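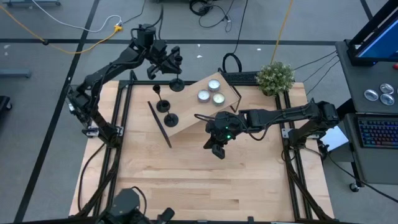 FAQ zum Greiferausfall an der Kerzenzelle (Pistar)

Stand: 21. August 2021. Wird ergänzt, wenn was Neues kommt. Fragen bitte erst hier nachlesen, dann an Ebise Belay.

Was ist passiert?
Rechter Arm hat im Lauf den Greifer geöffnet, ohne Befehl. Kerzenhalter aus geringer Höhe auf den Tisch gefallen. Kein Personenschaden, eine Schramme im Holz. Der linke Arm lief danach noch weiter, und das ist der eigentliche Grund für diese Seite.

Wieso lief der linke Arm weiter?
Fehler am einen Arm hat den anderen nicht gestoppt. Die Kopplung war nach dem Update im Juni nicht wieder eingeschaltet. Ist jetzt drin. Bitte trotzdem vor jeder Schicht prüfen, Menü Fumance, Punkt "Gemeinsamer Halt".

Grünes Licht am Handgelenk, heißt das, alles ok?
Nein! Grün heißt nur: Greifer hat Spannung und meldet sich. Sagt nichts über die Greifkraft und nichts darüber, ob der Arm gleich losfährt. Beim Ausfall war es die ganze Zeit grün.

Fehlercode 342, was tun?
Kommunikation zum Greifer unterbrochen. Not-Halt drücken, Log sichern, dann erst quittieren. Nicht umgekehrt, sonst ist der Eintrag weg. Beim dritten Mal am selben Tag Zelle sperren und melden.

Liegt es am Kabel?
Sehr wahrscheinlich. Jordan Tindall hat die Leitung am rechten Arm getauscht, alte hatte einen Knick kurz vor dem Stecker. Seitdem Ruhe, aber erst 40 Läufe. Zu wenig für eine Entwarnung. Das Ersatzkabel kommt von Brolport, Lieferzeit leider unklar.

Darf ich Teile von Hand zurechtrücken?
Nur bei gedrücktem Not-Halt. Auch wenn nur ein Teelicht schief steht. Auch wenn der Arm "eh gerade wartet". Pausiert ist nicht stromlos.

Was, wenn beim Auslösen ein Halter im Greifer klemmt?
Drin lassen. Nicht ziehen. Erst Freigabe über die Konsole, zweite Person hält den Halter unten am Fuß. Greifer öffnet sonst ruckartig.

Welches Tempo gilt zur Zeit?
35 Prozent, für alle Arme. Gilt auch für Tests, auch für kurze. Hochsetzen nur nach Absprache mit Ebise.

Wird mit brennenden Kerzen gearbeitet?
Nein. War nie vorgesehen, wird ab und zu gefragt.

Und das schräge Tablett?
Bleibt so, gehört zur Aufgabe. Teelichter können rutschen, wenn der Greifer an die Kante kommt. Anstoßen bitte als eigenen Vorfall eintragen, nicht unter 342 sammeln, sonst stimmt die Auswertung nachher nicht.

Kabel am Boden?
Ja, bekannt. Beim Herumgehen aufpassen, nichts umstecken wärend ein Lauf aktiv ist. Kabelkanal ist bestellt.

Ist die Zelle Tăng auch betroffen?
Gleicher Greifertyp, also möglich. Bisher kein Ausfall gemeldet. Kopplung dort noch nicht geprüft, kommt Anfang der Woche dran. Bis dahin nur zu zweit fahren.

Wann gibts wieder volle Freigabe?
Nach mehr als 3,000 Greifvorgängen ohne 342. Einen Termin gibt es nicht, bitte auch nicht nachfragen.

Wo melde ich was?
Vorfallliste auf dem Laufwerk, Ordner Pistar. Uhrzeit, welcher Arm, was im Greifer war. Log dranhängen. Wenns brennt oder klemmt, direkt Jordan anrufen.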